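Teaching a small gear pickup by hand or by remote

Posted in Stokcombe Makers Help, Robots

I'm trying to show my arm how to pick up a small steel gear standing on end. Should I push the arm by hand or drive it with the remote? My wrist camera views: 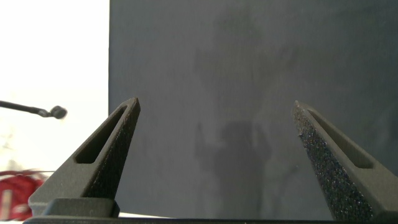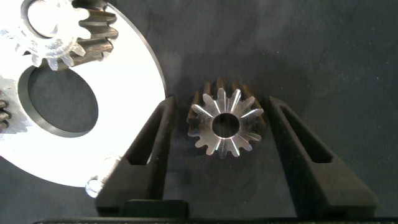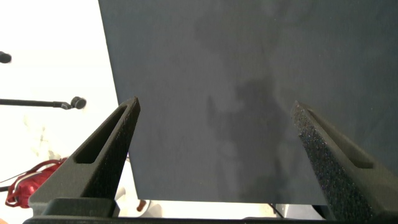
Replies

Fasunau
Remote, every time! Your hands stay out of the camera view - huge help. I got a decent pickup after 125 demos and a great one after 200. Start each one from a slightly different spot.

Dirnow
by hand is fine, did 2 that way and got bored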